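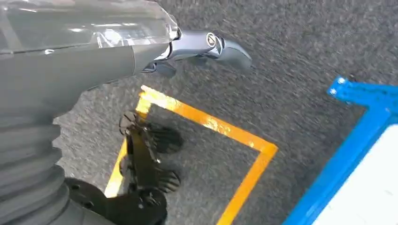

On the floor at Hullex, Building 2.

Search this site Enter keyword Go

Print this page | E-mail this page

Flat, dark and easy to mark: panel inspection at Hullex

By Forough Ansari

Golnar Taheri has been in charge of panel inspection at Hullex for four years. Before that she worked in incoming goods at Allmont, where she learned to look at parts under bad light and to write down what she saw. The job at Hullex is similar, except that the light is better and the parts are larger.

Her section handles flat cover panels with a dull, dark gray finish. They arrive from the paint supplier, Alemayehu, standing on edge in slotted racks. Each one is taken out, looked at on both faces and along the edges, and either returned to a rack or set aside. Last year the section inspected 2726 of them.

"People assume the face is the hard part," Taheri says. "The face is large and you can see all of it at one time. The edge is where the time goes. You have to turn the panel, and when you turn it the light changes, so you are comparing two things that were never lit the same way."

The finish was chosen before she arrived. It has a light texture and very little gloss, which hides small waves in the surface but does nothing to hide a contact mark. A rubbed spot on a dull surface looks either shinier or darker than what surrounds it. Taheri's written procedure separates the two. A shiny spot is treated as wear and rejected if it can be seen at arm's length. A dark spot is wiped once with a dry cloth and looked at again.

"One wipe," she says. "If you allow three, someone will polish it, and then you have a shiny spot."

Corners get their own line on the inspection sheet. Where two surfaces meet, the coating can run thin, and a raised lip will take a knock before any other part of the panel does. Taheri asks for the corner to be viewed on the diagonal, with the panel tilted steeply, so that the vertical edge catches the light and any chip shows as a break in the bright line. Of last year's rejects, 46 were for corner damage alone.

She traced most of those to racking. The old slots were cut square, and a panel lowered slightly out of line would touch on the way down. Torkivitz supplied replacement racks with flared slots in January. Corner rejects have dropped since, although Taheri does not want to put a number on it until the new racks have been in use for a full year.
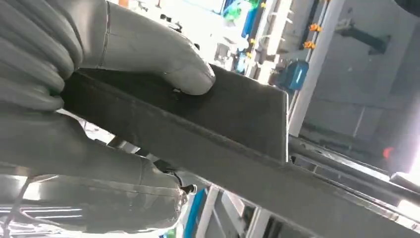 Light and grip

Lighting in the building is strong, and in some positions it is too strong. A pale background behind a dark panel makes the edge easy to follow, but the eye adjusts to the bright area and the face of the panel goes flat. Taheri had the inspection position turned so that the brightest part of the room is to one side.

"I would like to have done it with a blind," she says. "Facilities did not want anything hanging there, so we moved the table. It took one afternoon."

Grip is covered in half a page. Pressure should be spread along the panel, with support from underneath, and contact on the upper face kept close to the edge. Any point that has been touched is looked at last, after the panel is put down – otherwise it is the one area that never gets inspected.

I asked whether the half page was enough. Taheri said it had been two pages in the first version.

"It had drawings of hands. Nobody could tell which way up the panel was in the drawings. I took them out and wrote 'support from below,' and we had fewer questions."

Records

Inspection results are still entered on paper and typed up at 4 p.m. Each sheet carries the rack number, the slot number and a short outline of the panel on which the position of a defect is marked with a cross. Taheri keeps the originals. The typed version gives a defect type and a count, and in her view the position is the more useful information.

"If there are five crosses in the same corner, I go and look at the rack. A count of five tells me to worry, but it doesn't tell me where to walk."

A revision of the sheet is in progress. It will add a second outline for the rear face, which at present is described in words. Taheri is also asking Alemayehu to mark the top edge of every panel with removable tape before shipping, so that both sites use the same orientation. The tape has to come off without leaving residue on the textured finish, and two types have been ruled out so far.

Last updated: January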